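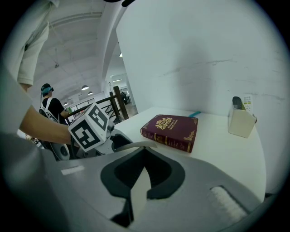 Plarkura Military Social Posts

Version 9. Text and labels only.

Plarkura is a set of 681 public posts published by military press offices and by accounts that present themselves as serving soldiers. It is meant for studying how armed forces use short captions to recruit, raise morale or answer critics.

Fields
post_id: row key
source_type: office, personal, unclear
caption: original text, cut at 500 characters
lang: language of the caption
theme: recruitment, daily life, combat, humor, other
month: month of posting

Labeling
Each caption was read twice under the Drulitach guide. Where the two readings differed, the theme is set to "other" and the row is flagged in the notes column.

Known limits
Account claims were not checked. Posts deleted within 30 days of collection were dropped. Irony is labeled poorly, mostly under humor.

Use
Research and teaching only. Do not use the set to identify account holders. Report errors through the Goltby issue tracker and include the post_id.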